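Gripper maintenance, or how I spent my week off

2024-04-02

So the folding cell is back up, and I promised a few of you I'd write down what I did to it this time. Get comfortable, because most of this is about cables and fingertips.

It started with the right arm dropping corners. It would close on a hem, lift, and let go halfway through the move. My first thought was the grip force, so I bumped it up, and then up again, and all I got was a hotter motor. Lwazi Hlongwane looked at my settings over a call and asked when I'd last changed the finger pads. I had to go look it up in the notebook. The answer was 1,000 folds ago, and I'm supposed to do it every 600. Oops.

The pads are the thin rubbery kind I buy from Erkeck, and they go shiny when they wear out. Getting the old ones off is the worst part of the job (a plastic scraper and a lot of patience – don't use a blade, I scratched a finger last May and it snagged on everything for weeks). Then you wipe the fingers down, let them dry, press the new pads on and leave them overnight under a clamp. I always want to skip the overnight bit and I always regret it when I do!

While I had the gripper apart I checked the cable too, and I'm glad I did. The strain relief had loosened up, so every time the wrist rotated it was tugging right at the connector. I gave the cable a bigger loop, moved the tie point back along the arm, and ran the wrist through its full range 18 times by hand while watching that loop like a hawk. No more tugging.

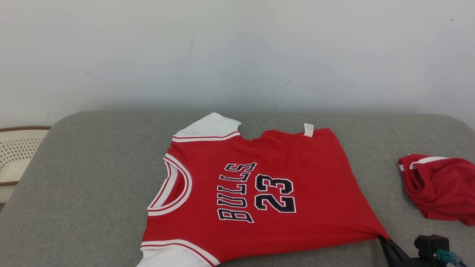 Next came calibration. I use the Skirari routine, where you touch the closed fingertips to a set of points on the table and it works out the offset. New pads change the fingertip height by a hair, and a hair is plenty when you're trying to get under one layer of cloth and leave the next one alone. Mine came out too high at first. I ran it again with the cover pulled tight and the numbers settled down nicely.

Oh, and the table cover! If you run one of these over a bare tabletop, please put some fabric down. The fingers can press into it a little as they close, and thin stuff doesn't skate away from you. Siyabonga Mabuza talked me into it ages ago and I grumbled the whole time I was stapling it on. He was right. I do run a lint roller over it before each session now, which is one more thing to remember.

For the test I stuck with sports jerseys. They're slippery, the trim is stiffer than the body, and if the grip is even slightly off you'll know about it quickly. I started at low speed with my hand near the stop button, got a clean run of corner picks, and only then put the speed back to normal. Grip force is back down to where it was before I started messing with it, too.

Still on the list: the Venter bracket on the left arm has a screw that keeps backing out, and I've ordered some thread locker for it. The pad counter is at zero again, and I've stuck a note with the date on the side of the controller.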